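Have you ever looked at a drop of water sitting on a leaf and wondered why it stays so round? It doesn't spread out like a puddle or soak away. It sits there like a tiny glass bead, and if you tip the leaf it rolls right off. Let's find out why, and let's take our time about it, because water is a lovely thing to be slow about.

## Water likes company

Water is made of pieces far too small to see, called **molecules**. Every one of them tugs gently on its neighbors. In the middle of a drop, a molecule is tugged from every side at once, so the tugs even out. At the outside of the drop there is only air on one side, and air hardly tugs at all! So the molecules there get pulled inward, and the drop squeezes itself into the smallest shape it can make – a ball.

Grown-ups call this **surface tension**. You can think of it as a stretchy skin, although there isn't a real skin there.

## Flat drops and fat drops

Drops don't look the same everywhere. On very clean glass, water spreads out thin, for glass tugs on water quite strongly. On wax, or on a cabbage leaf, the tug is weak, and the water would much rather hold on to itself. That's when you get those fat, wobbly beads.

My old teacher, Benoît Marchal, used to take us out to the cabbage patch in Ostum early in the morning to look at the dew. He once had us draw 46 drops on one sheet of paper, and I don't believe any two of mine matched.

## Try it at home

You will need a spoon, a cup of water, a drop of dish soap and a few things to drip on. Try a coin, a piece of wax paper and a plastic plate from the kitchen.
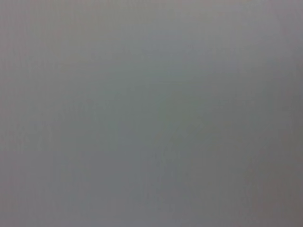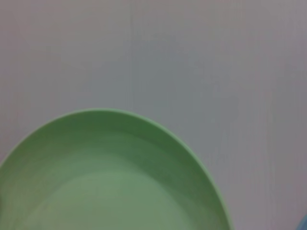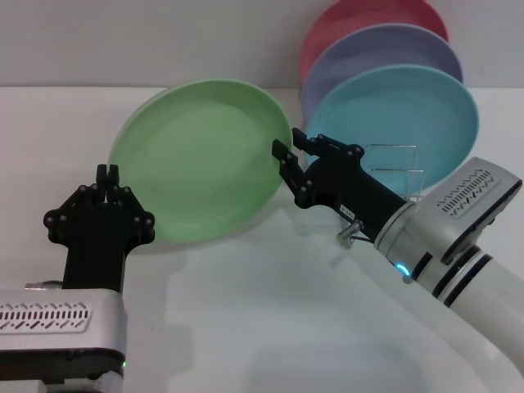
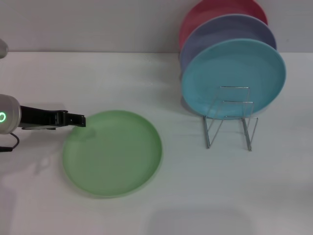 1. Lay your things out flat and let one small drop fall on each.
2. Bend down until your eyes are level with the drops. Which is the tallest?
3. Dip a toothpick in the soap and touch it to the top of your tallest drop.

Did it slump? Soap gets in between the water molecules and weakens their tugging, so the drop can't hold itself up so well anymore. This is one of the ways soap helps with washing, too – soapy water can creep into little places where plain water would just bead up and sit.

If you still have water left in your cup, see how many drops you can fit on the coin before it spills over. Go slowly, and wipe the coin dry before you start again.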